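工单 3288:Parard 自动机械表放在 Drarnach 摇表器里还是会停,而且走时每天快 60 秒 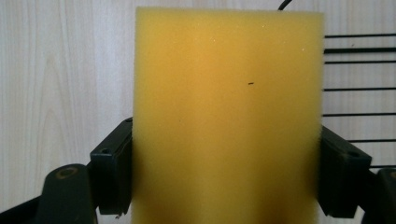
分类:腕表配件 / 摇表器 / 走时异常
提交渠道:Justville 网店售后页面
当前状态:已解决(保留公开,方便同款用户查阅)
涉及产品:Parard 三针自动机械表(带日历,透底),Drarnach 双位摇表器,Wei 测时应用(手机版)

【首次提交】

大家好!先说明一下,我不是来发火的,这块表我喜欢得不得了,摇表器也好看,摆在书架上每天路过都要瞄一眼。就是最近它俩凑到一起有点闹别扭,我想把情况写清楚一点,省得客服来来回回问。

表是去年入手的,一直戴得很勤,从来没出过毛病。三月我换成居家办公,出门少了,手上常常戴另一块电子表,所以就在 Justville 买了这台 Drarnach 双位摇表器,左位放 Parard,右位空着(迟早会填上的,我了解我自己)。

现象有两个,我分开写:

第一,停走。晚上把表放进摇表器,程序开着,灯也亮,转盘我亲眼看着在转。到了第三天早上拿出来,秒针不动了,日历也没有跳。晃几下又走起来,精神得很。重新对好时间再放进去,还是差不多的节奏停掉。

第二,走快。以前这块表每天快个三四秒,我觉得非常满意。现在戴在手上对比手机时间,一天快 60 秒。我一开始以为是自己对表的时候手抖,重新对了两回,都一样,很稳定地快。

我做过的事:换过摇表器的插座,重启过摇表器,表冠确认是推到底的,没有摔过,没有进过水,没有开过后盖。

想请教:是表的问题还是摇表器的问题?要不要把两样都寄过去?我其实很想自己先查一查,能在家里做的测试尽管告诉我,我会认真记录的!

【客服回复】

您好,感谢您写得这么详细。两个现象可能有关,也可能各走各的,建议先不要寄件。请先协助确认以下信息:

摇表器目前的方向设置(顺时针、逆时针、双向交替)。
摇表器目前的运行模式(连续、间歇,间歇的话是哪一档)。
表盒枕套的松紧,表放上去以后表头会不会自己往下歪。
摇表器周围一臂以内有没有音箱、平板电脑、带磁吸扣的皮套、无线充电板之类的东西。
摇表器是否接在带定时功能的插座上。

另外请做一个静置测试:把表从摇表器里取出来,用表冠手动上满链,平放在桌上,不要戴也不要动,记下开始的时间,看它多久停。

【用户更新】

收到!这就照着来。先把能马上回答的写上。

方向:屏幕上显示的是顺时针。我买来的时候是照着说明书后面那张对照表设的,表上写 Parard 这个系列用顺时针单向。

模式:间歇,开 12 小时,停 12 小时那一档。

枕套:左位的枕套我用的是小号。我手腕细,表链截得短,大号的根本塞不进去。放上去以后我轻轻推了推,不会歪,但是竖着看,表头跟转盘中心有一点点偏。这个算不算问题我拿不准。

周围的东西:书架同一层有一盏台灯和几本书,下面一层是一只蓝牙音箱。等一下,写到这里我自己都坐直了,音箱就在摇表器正下方,中间只隔一层木板!

插座:是智能插座,不过我没设定时。我回去再翻一下应用。

静置测试已经开始,表冠拧了好多圈,一直拧到手感变重。好久没有手动上链了,那个细细的咔咔声真好听,建议大家偶尔也玩一玩。

【用户更新】

静置测试的第一段记录。

早上七点上满链,平放,表盘朝上。中午看,走着。晚饭前看,走着。睡前看,走着。第二天早上看,还走着!我都有点想给它鼓掌了。第二天晚上睡前最后看一眼,依然在走。第三天早上起床一看,停了,停在凌晨。

翻了一下说明书,动力储存写的是将近两天,看起来完全对得上。所以机芯存动力的本事没有问题,对吧?

走时也记了,平放这段时间,依然是快,而且幅度跟戴着的时候差不多。

再补一个我自己加的对照:把表从摇表器里拿出来,不手动上链,直接放在桌上等它停。这一次只撑了 18 小时。意思是摇表器里待了一整夜加半个白天,它肚子里根本没有存满。这个对比我觉得特别说明问题,所以抢着写上来。

【客服回复】

您的对照做得非常有用。手动上满以后能走足标称时间,说明发条和轮系正常,可以先放下机芯漏动力的担心。从摇表器取出只能走 18 小时,说明摇表器给它补的动力不够。

走快的部分请先单独处理。每天多出这么多,且平放、佩戴都一样,比较像受磁。家里如果有指南针(手机里的也能凑合,实体的更准),请把表慢慢靠近,看指针会不会被带着走。测试的时候把手机壳取下来,磁吸壳会干扰。

在查清来源之前,请把音箱挪走。

【用户更新】

指南针测试做完了,有结果!

我翻出一只露营用的老指南针,放在木桌中央,等它停稳,然后拿着表从侧面慢慢平移过去。表壳九点位那一侧靠近的时候,指针很明显地跟着偏,移开又回来。换三点位那一侧,偏得少一些。为了公平,我拿另一块电子表和一把钥匙也试了,钥匙也会带动一点点,所以我又拿家里一块老的手动上链小表来试,那块几乎不动。

结论:Parard 受磁了,八九不离十。

我以前只在论坛上见过别人说受磁,总觉得离自己很远,今天亲手看到指针跟着跑,说真的有点兴奋(表对不起)。

音箱已经搬到客厅去了。

下一步想自己消磁。我看网上有那种蓝色的小消磁器,也有一按一放的笔式的。可以自己来吗?会不会把表弄坏?

【客服回复】

可以自己操作,步骤不复杂,请注意几点。

消磁前把其他手表、银行卡、耳机、手机都拿远。

将表放在消磁器工作面上,按下按钮,在按住的状态下把表缓慢向上提起,提到一臂远再松开按钮。中途不要松手,也不要在表还贴着工作面的时候断电,否则有可能把新的磁性留在里面。

一次按住的时间不要太长,小型消磁器线圈容易发热,两次之间让它歇一会儿。

做完以后再用指南针复查。如果仍有偏转,换个方向再做一次。

消磁之后建议用测时应用量一遍,并静置一天跟标准时间对照。

【用户更新】

消磁器到手,已操作!记录如下。

第一次:表盘朝上,按住,慢慢提起来,大概是太紧张了,提到一半手一滑松了按钮。指南针一测,偏得好像比原来还多一点。客服说的“中途不要松手”,诸位一定要听。

歇了一会儿,喝了杯茶。

第二次:同样方向,稳稳提起,伸直手臂再松。指南针偏转小了很多,要凑得很近才看得出来。

第三次:表侧过来,九点位朝下,再来一遍。指南针基本不理它了,跟那块老小表的反应一样。

接着打开 Wei 测时应用。这个应用我头一回用,原理是听机芯的声音,所以要找安静的地方。我先在书房试,冰箱在隔壁嗡嗡的,波形乱成一锅粥,应用直接提示信号不佳。后来躲进衣柜里(认真的,挂满冬天外套的衣柜隔音出奇地好),手机话筒贴着后盖,波形一下子变成两条整整齐齐的细线。那一刻真的太舒服了!

消磁前我忘了量,这是个遗憾,只能拿手机时间对照的数据来比。消磁后应用给的结果是每天快四秒,表盘朝上。翻过来表盘朝下,快三秒。表冠朝下,慢一秒。

静置一天跟手机对照,快四秒。跟以前一样了!

所以走快这一项,我自己先打个勾。

【客服回复】

恭喜。几个方位之间差得不大,说明调校状态良好,不需要送修。走快一项我们先标为观察中,请继续记录几天,注意有没有反弹。

停走一项继续。请麻烦您做一个方向测试:

将表从摇表器取出,等它完全停走。
停走后不要晃动,直接轻轻放回摇表器,单向模式,先用目前的设置运行一小时。
取出,看是否在走,平放记录还能走多久。
再等它停下,把方向改成逆时针,同样运行一小时,同样记录。

单向上链的机芯,只有自动陀朝某一边转的时候才在上发条,朝另一边转是空转。如果方向反了,摇表器转得再勤快,进到发条里的动力也很少。

【用户更新】

方向测试来了,这个测试太有意思了,我几乎整个周末都围着它转,家里人以为我在孵蛋。

准备阶段:等它停。光是等就等了好久,中间我差点忍不住拿起来晃。

甲组,屏幕显示顺时针,运行一小时。放进去的时候尽量轻,但是手一碰它多少会动一下,秒针走了几格又停了,我认为可以忽略。一小时后取出,秒针在动,但是平放没撑多久,晚饭还没做完就停了。

乙组,屏幕显示逆时针,同样运行一小时。取出来秒针走得很精神,平放以后一直走,走过晚饭,走过洗碗,走过一整部电影,到我睡觉还在走。

差别大到完全不需要统计学!

这就奇怪了。说明书的对照表白纸黑字写着这个系列用顺时针。我又跑去看 Parard 官网上的说明,也是顺时针。两边都说顺时针,可是实测逆时针才有效。

于是我蹲在摇表器前面,把玻璃门打开,盯着转盘看。屏幕显示“顺时针”的时候,从正面看,转盘是朝左边转的,也就是逆时针!我怕自己看花眼,在转盘边上贴了一小条美纹纸胶带做记号,看着它从十二点的位置往十点、九点走过去。没错,是反的。

再切到“逆时针”,胶带就从十二点往一点、两点走,正面看是顺时针。

所以机芯没有错,官网没有错,对照表也没有错,屏幕上那三个字的方向标反了?还是我这台的电机接反了?请客服帮忙看看,我拍胸脯保证胶带没有撒谎。

【客服回复】

非常感谢您的观察,我们向 Drarnach 的技术支持核对了,答复如下。

该型号早一批机器屏幕上的方向,是从电机一侧,也就是从背面看过去的方向。从正面看就是相反的。后来的批次在固件里统一改成了从正面看,但是说明书一直用的是新版。您的机器属于早一批。

因此不是接线错误,电机也没有故障。解决办法有两个:一是继续使用现有固件,设置时自己反过来选;二是升级固件,升级后屏幕显示与正面看到的一致。

升级方法:断开电源;按住左侧模式键不放;接通电源;屏幕出现版本画面后松开;用随机附带的数据线连接电脑,按页面提示操作。升级完成后所有设置会恢复默认,需要重新设定。

升级前请将表取出。

【用户更新】

从背面看的方向!这个谜底我太喜欢了。我坐在那里笑了好一会儿。

我选了升级固件,因为以后如果家里其他人来设,或者右位进了新住户,我怕自己忘了要反着选。

升级过程记录,给后来的朋友参考:

第一次没进去版本画面,因为我按的是右侧键。说明里的“左侧”是面对屏幕的左侧,这回倒是从正面看的了。

第二次进去了,电脑不认。换了一根线,还是不认。后来发现我顺手拿的那根是只能充电的线,盒子里那根短短的黑线才行。短线收在枕套下面的夹层里,我之前一直没发现有夹层。

第三次一路顺利,进度条走完,机器嘀了一声,屏幕重新亮起来。

升级后胶带复测:屏幕显示顺时针,胶带从十二点往一点走。对上了!

设置改成顺时针,间歇,开 12 小时,停 12 小时。表手动上了一点链,对好时间,放进去,关门。

我有预感这次成了。

【用户更新】

预感错了。哈哈。

放进去以后,头两天都好好的,第三天早上一看,又停了。我对着它发了半分钟的呆。

不过这次我学乖了,没有马上去晃它。先看屏幕:显示的是双向交替,连续模式。可我明明设的是顺时针、间歇!

有人动过?家里人都说没碰,猫够不着这一层。

于是想起客服最开始问的那一条,智能插座。打开插座应用翻记录,一翻吓一跳,这只插座每天夜里都断一次电。我确实没有给它设定时,可是它被分在“书房灯光”这个组里,组里有一条睡眠场景,到点全部关闭,早上再打开。这只插座以前接的是落地灯,我换了用途,忘了把它从组里拿出来。

这样一来事情就串上了。夜里断电,机器不转;早上来电,机器从头开始,如果它不记得设置,就会回到默认模式。

可还有一处没想明白:默认模式是双向交替、连续,按理说连续转,有一半时间方向是对的,应该也够用吧?为什么还是停?

另外,旧固件的时候断电以后设置是不是也会丢?如果会丢,我当时看到屏幕上一直是顺时针又怎么解释?

【客服回复】

您提的两个问题都很到位,分开回答。

关于设置丢失:旧固件每改一次设置就立即保存,断电不受影响。新固件改为在设置完成后长按确认键保存,屏幕出现小锁图标才算写入。如果只短按确认,机器会按新设置运行,但断电后恢复默认。这一点在升级页面的底部有说明,位置确实不显眼,我们已经反馈。

关于默认模式为什么不够:默认的连续模式是演示用的低速模式,转得很慢,主要用于展示。慢速转动时,自动陀常常跟着表壳一起缓缓移动,相对机芯的转动很少。再加上您提到表头与转盘中心有些偏,以及枕套是小号,表链较短,都可能让自动陀的摆动打折扣。

建议:把插座移出灯光组,或者换成普通插座。重新设置并长按确认,看到小锁图标。枕套方面,请试着把表头往转盘中心挪正,让表盘尽量正对玻璃门。

【用户更新】

照办,逐条打卡。

插座:直接换成墙上的普通插座了。智能插座退回去管落地灯,各归各位。

设置:顺时针,间歇,开 12 小时,停 12 小时,长按确认。小锁图标出现了!它真的很小,在屏幕右下角,不告诉我我绝对看不见。为了确认,我拔掉电源等了一会儿再插上,设置还在。

枕套:把小号枕套拆下来研究了一番。它背后有一条弹性夹片,装的时候可以往前或者往后卡一格,我之前卡在后面那格,所以表头偏下。往前挪一格以后,表盘正好在圆心上,从正面看端端正正,连带着整台机器都顺眼了不少。

顺便把玻璃门擦了,把胶带揭了。胶带揭下来的时候居然有点舍不得。

表手动上链,对时,放进去。开始第三轮观察!

【用户更新】

观察第一天:走着。快四秒。

观察第二天:走着。日历正常跳。累计快七秒。

观察第三天早上:走着!!!我是光着脚跑过去看的。前两轮都是在这个时候翻车,这次秒针稳稳当当地扫过去。

观察第四天:走着。为了验证存量,我把它取出来平放,做一次跟最早一样的对照。

观察第五天:平放中,走着。早就超过 18 小时了。

观察第六天:平放,早上看已经停了,差不多走满了说明书写的时间。这说明从摇表器里取出来的时候,发条是接近满的状态。

跟第一次对照一比,区别一目了然,我太满意了。

走快这一项也没有反弹,指南针复查,指针不动。音箱留在客厅,听歌效果还比原来好(原来在书架上总觉得低音闷闷的)。

【客服回复】

非常好。根据目前的记录,停走与走快两项都已恢复正常,无需寄件。

再补充一点日常使用建议。您的表动力储存不短,居家期间如果隔一天就戴一次,其实可以把间歇模式调得更省一些,减少不必要的转动。发条上满以后自动陀继续转,机芯有打滑保护,不会因此上断,但是减少一些运转对长期保养有好处。可以先用目前的档位,稳定几天后再往下试一档,看早上取出来时的存量。

另外请留意摇表器旁边不要再添置带磁吸扣的物件。很多平板皮套、皮包搭扣、磁吸手机支架都含有磁铁,比音箱更容易被忽略。

如无其他问题,我们将关闭本工单。

【用户更新】

先别关,让我问最后几个小问题!

一、右位以后想放一块双向上链的表,左右两边能不能设不同的方向?
二、说到磁吸扣,我的眼镜盒就是磁吸的,平时跟表一起放在床头柜上。这个有影响吗?
三、消磁器要不要定期用?我现在有点手痒。
四、我能不能把这张工单设成公开?我来之前搜了好久,都是零零碎碎的说法,没有一篇讲屏幕方向是从背面看的。

【客服回复】

逐条回复。

一、可以。双位机型左右电机是独立的,按左右切换键,屏幕上方的小箭头指向哪边,就是在设置哪边。两边设完都要各自长按保存,只保存一边,另一边断电后仍会回到默认。

二、有影响的可能。磁铁的作用随距离下降得很快,隔开一个手掌通常就安心多了,但是请不要把表直接搁在眼镜盒盖上。

三、不需要定期。走时没有异常、指南针没有反应,就不必消磁。手痒的话,可以拿家里的螺丝刀练手。

四、可以,我们很乐意。公开前我们会去掉地址和订单信息。

【用户更新】

太好了,那就公开吧。

眼镜盒已经测过了,用指南针一靠近,指针直接打转。它现在住在抽屉里,表住在床头的小木碟里。

螺丝刀也消过了,原来能吸起一颗小螺丝,现在吸不起来,我反而有点后悔,因为修眼镜的时候就靠它吸螺丝。

下面整理一份排查顺序,按我现在的理解写的,如果你也遇到自动表放在摇表器里还停,可以照着走一遍。每个人的表不一样,请以自己的说明书为准。

先确认表本身。手动上满链,平放,看能走多久。如果远远不到说明书上写的时间,那就不用折腾摇表器了,直接找售后看机芯。如果你的表不支持手动上链,就老老实实戴一整天,睡前取下来再计时。

再看摇表器有没有一直通电。别只看你在的时候亮不亮,夜里断电是看不到的。智能插座去应用里翻记录,插线板看看是不是跟电脑联动的那种。

然后看方向。不要看屏幕,贴一条胶带,从正面看转盘实际往哪边转,再跟官方资料对。早一批的 Drarnach 双位机屏幕方向是从背面看的,新固件改过来了。

方向对了再看模式。默认的低速连续是演示用的,别拿来养表。选间歇,转得快一点歇得久一点没有关系。

设置完长按,看到小锁图标。左右两边分别来。拔电试一次,看设置还在不在。

枕套放正。表链短的朋友用小号枕套,注意背后夹片有前后两格,表盘要在转盘圆心上。

最后是走时。突然快了很多,先想想旁边有什么带磁的东西,拿指南针试。消磁的时候按住按钮慢慢提远再松手,这一条我是交过学费的。

还有几件琐碎的,也一并记在这里:

Wei 测时应用一定要找安静的地方,手机壳摘掉,话筒对着后盖,表冠那一侧也可以试。等数字稳定下来再看,刚打开那几秒跳得厉害。我家衣柜里的数据最好看,浴室最差,水管一响全乱。

附带的短数据线在枕套下面的夹层,拿指甲轻轻一挑就开。

美纹纸胶带揭下来不留胶,透明胶会留,别用透明胶。

记录的时候直接写在便签上贴在机器旁边,比写在手机里好用,每次看表顺手就记了。我那张便签现在密密麻麻的,打算夹进表盒里留着。

【用户更新】

工单公开以后有同款用户在下面问了几句,我在这里统一回一下。

问固件升级会不会影响保修的:我问过客服,官方页面下载的固件不影响。

问旧固件能不能不升的:能,反着选就行。旧固件还有个好处,改完就存,不用长按。我升级是图个显示一致,两种都有人喜欢。

问升级之后声音有没有变化的:我这台没听出来,夜里离床隔着一道墙,开着门也听不见。白天趴在玻璃门上能听到一点点很轻的沙沙声,跟之前一样。

问那块表是什么盘色的:深绿,太阳纹,阴天看接近黑色,阳光下一转手腕就亮起来。我可以就这个话题再写一整张工单,但是客服大概会把我拉黑。

问右位放了什么的:还空着。在看了在看了。

【客服备注】

用户确认两项故障均已消除,走时稳定在每天快四秒。早批次屏幕方向说明、长按保存说明已加入 Drarnach 双位机型的商品页与常见问题。随机附带数据线的位置已补进开箱图示。

工单 3288 关闭。同款用户如有类似情况,请新开工单并注明参考本单,附上机器底部标签上的批次号和胶带测试的结果。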